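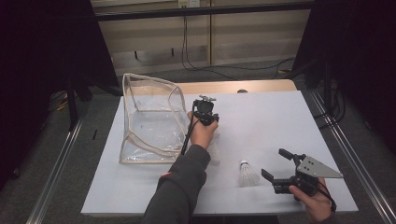
Clear bag and shuttlecock on the white board

Early check-in at the Wallner, Hanbridge?
Asked by Clodagh Tully, November 4, 2016

Hi all! We land just after dawn in December and the Wallner's website says rooms aren't ready until mid-afternoon. Has anyone talked their way in early? I'm travelling with my mum and she'll be wrecked. We've booked a harbour room on the 10th floor, if that matters.

Maricica Vasiliu
We did this last summer – email them the day before, don't ring. They charged us $25 and had us upstairs before breakfast finished. Worth every cent! Ask for a room away from the lifts too, they ding all night. 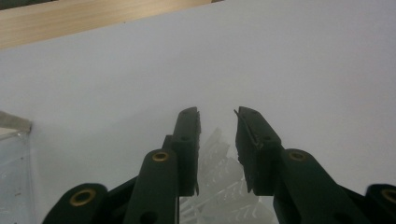

Ovidiu Nistor
The Wallner will hold your bags for nothing, so I'd save the money and go sit in the lobby café (the armchairs at the back are the good ones). Mind you, they've redone the place and the lobby is very matte dark green now, same sort of colour as those two fingers against the white, so it's a bit gloomy at that hour. Good coffee though.

Lucian Oprea
never stayed there but the Gerkell across the road is cheaper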